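Vollau – Collector's Edition Blu-ray

Region B, 2 discs, slipcase and booklet. Limited to 2,423 copies, numbered on the spine. Ships from March stock, so what you see is what's left.

Finally a proper release for Vollau, the slow-burn heist thriller that barely got a week in cinemas. A night ferry, a crooked purser, a bag of somebody else's money and 22 hours until the boat docks at Drestuvitz. That's the plot, more or less. It takes its time getting going – stick with it. The last half hour is all one corridor and it's brilliant.

New 4K scan from the camera negative. Night scenes look much better than on the old DVD, which was basicaly mud. Grain left alone. Original mono track plus a 5.1 mix, we'd go for the mono.

Disc one: the film, commentary track, trailer.
Disc two: the longer festival cut (adds the whole engine room subplot), 3 deleted scenes, a making-of, and the Jusitley short "Mokoena", on disc for the first time.

English subtitles on both cuts. Booklet is 40-odd pages, essay and stills. Slipcase is matt card and does mark easily – sorry, we can't swap for small dents. One per customer for now. The first 300 orders get the poster, folded not rolled.

Running time on the sleeve is wrong by the way, it gives the festival cut for both. Discs are fine.
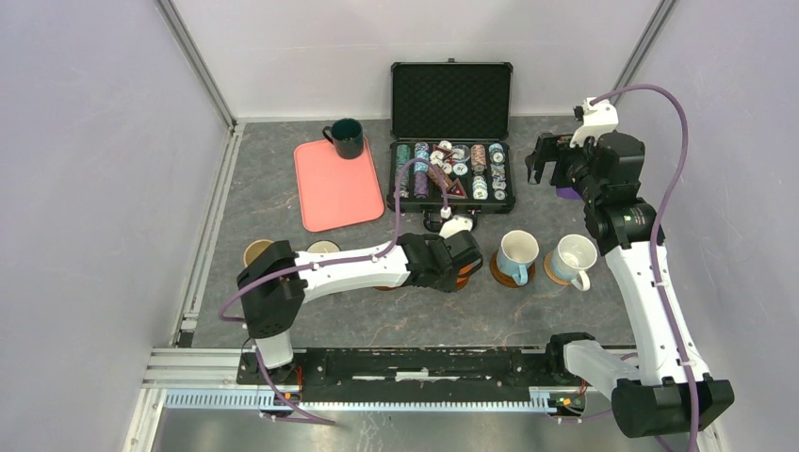 Words: the shop desk | Page updated May 31, 2023

Pre-orders have all gone out. If yours hasn't turned up give it another week then email us with your order number. Returns only if still sealed, unless the disc is faulty.

Comments

ferrydeck: Mine came today, picture is lovely. Booklet smells of ink!

nitrate_pam: Is the festival cut scanned from the neg as well or just upscaled?

shop desk: Same scan, except the engine room bits, thats from a print.

oldhob: Poster gone already? Gutted.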